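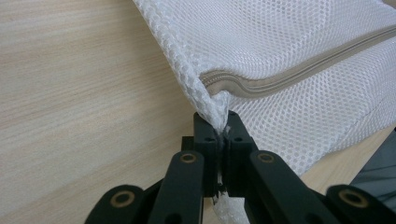 A laundry bag is a cloth or net bag used to hold clothes before, during or after washing. The term covers two fairly different things: the large sack in which dirty clothes are collected and carried, and the smaller wash bag, usually made of net, which goes into the machine with the clothes inside it. In shops the second kind is also sold as a mesh bag, a lingerie bag or a delicates bag.

Names

In British use, "laundry bag" on its own most often means the carrying sack. Hotels use the same word for the paper, plastic or cotton bag left in the wardrobe for guests. "Wash bag" can cause confusion, as it is also the common name for a small bag holding soap and a toothbrush.

Carrying sacks

Carrying sacks are usually made of cotton, canvas or nylon and close with a drawstring. Boarding schools, ships and hospitals have long used them, often with a number or name sewn near the neck so that the contents can be returned to the right person. Hospital sacks are commonly coloured to show how the contents should be handled, though the colours differ between countries. Some have a seam that comes apart in hot water, so that soiled sheets can go into the machine without being touched.

Wash bags

A wash bag lets water and detergent pass through while keeping the contents together. Polyester is the usual material, as it dries fast and does not shrink at normal washing temperatures. The net may be fine or coarse. Coarse net rinses more easily but can let hooks and thin straps poke through, and fine net is preferred for tights, lace and anything with loose threads. Some bags have two layers, or a layer of padding between them.

Most close with a zip. On better bags the slider parks under a short elastic cover at the end of the track, which stops it working open during the spin and keeps it from knocking against the drum. Drawstring wash bags are cheaper but tend to loosen.

Shapes include flat rectangles for shirts and knitwear, round bags for underwear, and stiffened balls or cylinders for bras. Shoe bags are padded and are mostly used for canvas shoes.

Use

Clothes are sorted by colour and temperature as usual before being bagged. A bag that is packed tight washes poorly, and makers generally advise leaving part of it empty. A single heavy bag in an otherwise empty drum can also upset the balance of the load during the spin - many machines will stop or slow down when this happens. Small bags are widely used for baby socks, which can slip past the door seal.

Not every bag can go in a tumble dryer. Polyester net softens at high heat, and the care label should be followed.

Fibre loss

Clothes made from man-made fibres shed tiny threads when washed. Ordinary net does little to hold these back, as its holes are far too large. Bags of very fine woven cloth have been sold for this purpose. The threads gather in the corners and are picked out by hand and put in the bin. Rinsing the bag under a tap would send them down the drain.

Care and wear

Wash bags need little care beyond being turned inside out and cleared of lint. The zip usually fails first, either at the slider or where the tape is stitched to the net. A small hole can be closed with a few stitches in polyester thread. Worn bags are often kept for storing onions, bath toys or pegs.

See also

Care label
Clothes peg
Drawstring
Laundry basket
Washing machine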